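Week 6 – when the wiping task goes wrong

Okay, so last time I promised you a real failure, and I have a good one. Wissam Najjar and I were running the table-wiping routine on the Orgate setup one Tuesday, right arm holding the cloth, left arm parked. Runs 1 to 21 were fine. On run 22 the right arm kept pushing down after it should have stopped, and I had to hit the stop button. On a glass table! My heart rate took a while to recover.

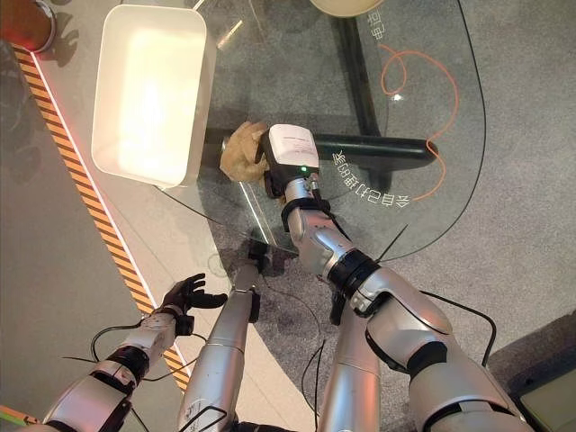
We went through the log that evening, all 2,479 lines of it. The controller was using the force reading to decide when the cloth had touched the surface, and that reading had frozen. Same value, over and over, so as far as the software knew the gripper was still in midair – and it kept going down.

What I want you to take into the lab: check the age of a sensor value as well as the value itself. We now stop the arm if the reading is more than 2 cycles old, and there's a hard height limit under that.

For next class, read the Degefa chapter on watchdog timers and bring me one failure our height limit would miss (I can think of a couple already).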